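How to Clean and Store a Standing Fan for the Off Season
From the Clelten home care pages

A fan that has run all summer carries a layer of fine dust on the grille and a heavier one on the blades.
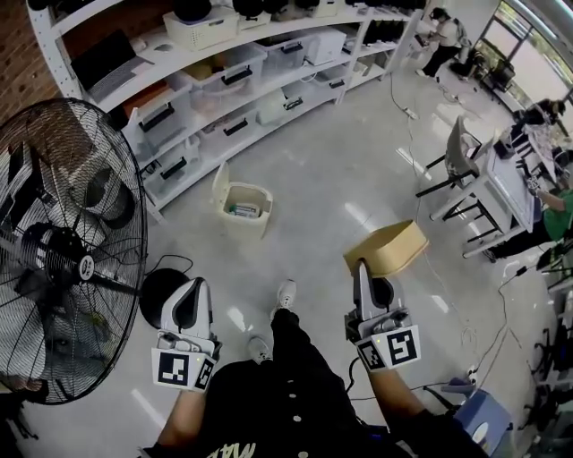

Cleaning it takes 38 minutes at an easy pace, plus drying time. Do it on a hard floor, where the dust can be swept up afterward.

What you need

A Phillips screwdriver
A soft brush or an old paintbrush
Dish soap and warm water
Two cloths, one for wet work and one for dry
A shallow cardboard box or tray for the small parts
A large bag or an old bedsheet

1. Unplug the fan

Turn the fan off at the switch, then pull the plug. Wait until the blades have stopped completely. Lay the cord out to one side so you don't step on it while you work.

2. Take off the front grille

Most cage fans have clips around the rim and one small screw at the bottom. Older Mogensen floor fans have screws only, spaced evenly around the rim. Loosen the bottom screw last and keep a hand on the grille, as it can drop forward. Put every screw and clip straight into the cardboard tray. If they are different lengths, push each one through the side of the tray in the order you took it out.

3. Remove the blades

The nut in the middle of the blades usually has a reverse thread. Turn it clockwise to loosen it. Slide the blades straight off the shaft. If they stick, rock them gently from side to side - don't pry against the motor housing with the screwdriver.

On some large fans, including the Nakby 65, the blades are fixed. Leave those in place and wipe them one at a time with a damp cloth, holding the blade still with your other hand.

4. Wash and dry

Brush the loose dust off the grille first. If you wet it right away it turns to paste and gets stuck where the wires cross. Wash the grille and the removed blades in warm, soapy water, rinse, and wipe with the dry cloth. Stand them on edge for 20 minutes, then turn them over and give them the same again. Metal grilles rust at the welds if they are put away damp.

5. Clean the motor housing

Never put water on the motor. Use the dry brush on the vents at the back, working downward. A vacuum with a brush attachment on low power is fine too. Wipe the base and the cord with a barely damp cloth and look along the cord for cracks or flattened spots. If you find any, have the cord replaced before the fan is used again.

6. Put it back together

Slide the blades onto the shaft and tighten the nut counterclockwise, hand tight. Refit the grille and start all the screws before you tighten any of them. Spin the blades by hand through the grille with the eraser end of a pencil. They should turn without touching the wires.

7. Store it

Coil the cord loosely and tie it. Cover the fan with the bag or bedsheet and stand it upright. It can go on the bottom of a shelving unit if there is room - the Rasolden shelf has 16 inches of clearance at its lowest setting, enough for a small desk fan but not for a floor model.

Check the screws again when you bring it out in May.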